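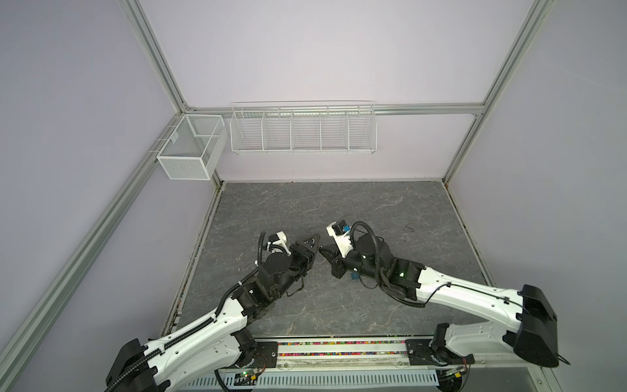
Page 2 of 8

Ticket: Cladton campground gate and reservation kiosk down after storm closure
Site: Widadham State Park
Opened: 11/12/2020
Opened by: Silvana Dantas, visitor services
Priority: High
Status: Open, waiting on vendor

(continued from page 1)

Summary

The park was closed to visitors while crews cleared downed trees from the Cladton road. Power to the entrance station was shut off at the breaker for the length of the closure. After power was restored, the reservation kiosk started but will not load any bookings, and the gate arm does not open for valid permit codes. Staff are checking people in by hand from a printed list.

Symptoms

Kiosk screen shows "Cannot reach Renov server" after the park logo.
Gate keypad accepts a code, beeps twice, then shows error 56.
Office computer in the same building can reach the Renov booking page with no trouble.
Day-use pay station is working normally. It runs on its own cell connection.

Log

Entry 1 - S. Dantas
Restarted the kiosk from the front panel. Same message. Restarted it again with the network cable unplugged and plugged back in. Same message. Swapped the cable for the one from the office printer. No change, so I put the printer cable back.

Entry 2 - Help desk
Asked site to read the date and time on the kiosk settings page. It was set to August. The kiosk will refuse a secure connection if its clock is that far off. Gave steps to correct it by hand.

Entry 3 - S. Dantas
Clock corrected. Kiosk now loads bookings. Printed a test tag for site 56 and the name and dates matched the list. Gate still shows error 56. For anyone reading this later, the site number and the error number have nothing to do with each other.

Entry 4 - Help desk
Error 56 on the Rangel gate controller means the permit list is missing or too old to use. The controller should get a fresh list from the kiosk every night. Asked site to start a transfer from the kiosk under Gate, Send List Now.

Entry 5 - S. Dantas
Send List Now is grayed out. I am logged in with the supervisor code. Tried the ranger code also, same thing. The controller box at the gate has a steady amber light. The quick guide taped inside the door says amber is "no pairing."

Entry 6 - Help desk
The controller lost its pairing with the kiosk when both were without power. Its backup battery is supposed to hold the pairing but is probably dead. Pairing needs a vendor code that we do not have. Opened a case with Rangel and attached this log.

Entry 7 - S. Dantas
Two campers could not get out early this morning and had to call the after-hours number. We need the arm up overnight until this is fixed. Is it safe to leave it that way?

Entry 8 - Help desk
Yes. Follow the steps below.

Temporary steps for site staff

1. Turn the key switch on the gate post to Manual. Raise the arm by hand and put the pin in.

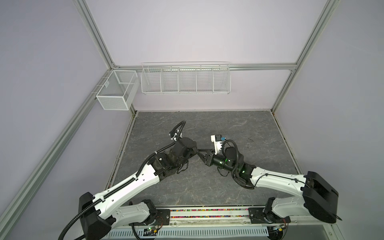 2. Hang the "Registered Campers Only" sign on the post and set a cone on each side of the lane.

3. Print the arrivals list from the kiosk before the office closes and leave a copy with the evening ranger - the clock may drift again, so check the date on the printout.

4. Do not switch back to Auto with the pin in. The motor will try to move the arm and trip the breaker.

Still open

Pairing code from Rangel.
Replacement battery for the gate controller.
Find out why the kiosk did not correct its own clock once it was back online.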